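Room and Workshop Assistant, part-time
Ultwood, second floor studio

Ultwood is looking for a part-time assistant to help run its shared work floor. The job covers the big open room, the tables and desks in it, and the people who come in to use them. It is 30 hours a week, on site, starting in February.

The floor is used for hands-on sessions. Several groups can be working in the room at the same time, each at its own table, and most of them are on their feet for the whole session. Someone has to make sure that the right tables are free, that the shelves are stocked, and that a person arriving for the first time knows where to put a bag and where to stand. At the moment Indrek Lukoševičius does this along with the bookings, and there is too much of it for one person.

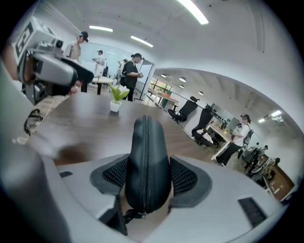
The assistant will report to Vija Pärn, who manages the floor. A normal shift starts at 8:30 a.m. with a walk through the room. Tables go back to their places on the plan, wooden tops are wiped with a damp cloth and then a dry one, and anything left over from the evening before goes into the lost property drawer with a label. The plants need water twice a week.

During sessions you will:
– greet people and show them to their table
– refill the shelves at the back of the desks and put stray bottles back in line
– move light furniture between sessions, with a second person for the long tables
– keep cables and bags out of the walkways
– write down anything broken or missing in the room book

The last hour of the shift is for clearing up and setting out the next day's tables. Groups are asked to tidy up after themselves and most do, but the desks still need checking one by one.

We store supplies in two closets, named Sosa and Mägi after the tenants who had the floor before us. Sosa holds cleaning things and spare lamps. Mägi holds paper goods and everything that goes out on the shelves. The stock list has 152 items on it and is checked once a month. You don't need to know any of it in advance.

What we ask for:
You should be comfortable standing and walking for most of a shift and able to lift a folding table with help. You should be able to talk to people you haven't met before and tell them politely when their time is up. Experience in a school, library, workshop or event space is useful but not required. Basic spreadsheet skills are needed for the stock list and for Trorier, our booking system – training is given in the first week.

What we offer:
Paid training, a fixed schedule agreed a month ahead, a locker, and free use of the floor outside booked hours. Shifts end at 2:30 p.m. or at 7 p.m. depending on the rota, and late starts are shared equally.

To apply, send a short letter and a list of your previous jobs to Vija Pärn at the Ultwood office, Room 177, or hand them in at the front desk. Please say which hours you can't work. We will invite people we'd like to meet to spend 2 hours on the floor with Indrek, paid at the normal rate, before either side decides.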